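Pridarden Community Forum > Town Events > Harvest Supper and Duck Race, moving to the rec?

nuala_nm
Evening all. I went along to the open meeting last night and thought I'd pass on what was said, as I know plenty of you had bedtimes and shifts to deal with. The plan is to move the duck race from the mill bridge down to the rec, and to have the supper in a marquee straight afterwards instead of in the Illell Rooms. We sold 600 ducks last year and the bridge was so packed that my poor mum saw nothing but anoraks! Hongmei Meng put the idea forward and I must say I came round to it as the evening went on – but I'd love to hear what others think.

Ademir L
Thanks for writing that up, Nuala, very good of you. I'm afraid I'm against. The bridge is the whole point for me. My two have grown up hanging over that wall shouting at a plastic duck, and the water by the rec barely moves in September. We'll be there till midnight.

chunhua_t
Ademir, it moves perfectly well below the weir, I walk the dog there every morning! I do share your worry about the marquee though. The quote was 2,000 pounds, and the Illell Rooms let us in for next to nothing, with a proper kitchen and a cooker that works if you're kind to it.

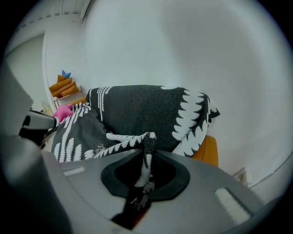 It gets chilly down there once the sun's gone too, and I can't see the older folk sitting through two courses and the raffle in a tent. Could we not race at the rec and eat at the Rooms? It's a five minute stroll, and I'd happily walk with anyone who wants an arm.

SihanJ
I like Chunhua's idea. We had 318 people for supper last time in two sittings, and the second lot got no crumble, which my husband still mentions.

Ademir L
I was second sitting. I remember the crumble. Still say bridge.

nuala_nm
Oh Ademir, I'll save you a bowl this year wherever we end up. I'll take the split idea back to Hongmei, and could somebody ask the Duan bakery if they're doing the rolls again?

SihanJ
I'm in there tomorrow, will ask.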